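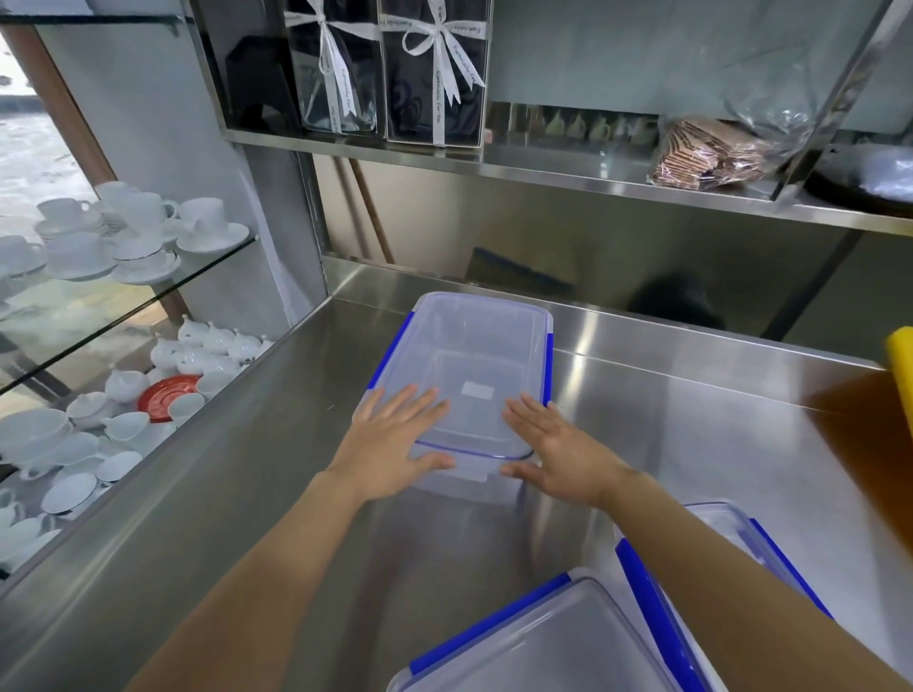 Clip-lid food boxes, clear with blue clips. Press the lid down flat first, then the clips.

Brernwood Clip-Lid Food Storage, Rectangular
Item no. 3616
Sold by Fleline Kitchen Supply

Back in stock since June. Clear box, see-through lid, blue locking clips, blue seal line under the lid. Same box our deli customers keep reordering.

Good for
Cut veg, cooked rice, sliced meats, sauces, dry goods. Cookies too if you must.

Sizes
Small, 896 ml
Medium, 1,393 ml
Family tub, 3,616 ml
Lids do NOT swap between sizes. We get asked every week. Check the size before ordering spares.

Closing it
Set the box on a flat counter. Both hands on the lid, one each half, push down evenly. Then snap the clips. If a clip fights you the lid isnt seated, lift it and start over. Don't force it, clips are the part that breaks.

Cleaning
Top rack of the dishwasher, clips open. Pull the seal out now and then and wash it by hand, mild soap. Dry it all the way before it goes back in. Tomato sauce will stain, rinse soon.

Freezer ok. Leave room at the top for liquids. Microwave ok with the lid OFF. Not for the oven, not for the stovetop.

Storing empties
Stack with lids off, lids on edge in a drawer or bin. Takes up way less shelf.

Spares
Seals and clips sold separately, see the Sleiman parts page. Have your size ready. Replacment lids ship with the seal already fitted.

Shipping
Goes out from our Wusmont warehouse. Orders in by 2 pm leave same day. Mixed sizes in one carton is fine, put it in the order notes.

Returns
Unused only, lids and boxes together. Cracked on arrival? Send a photo and the order number, we'll ship another.

Related: Brernwood round tubs, label rolls, shelf bins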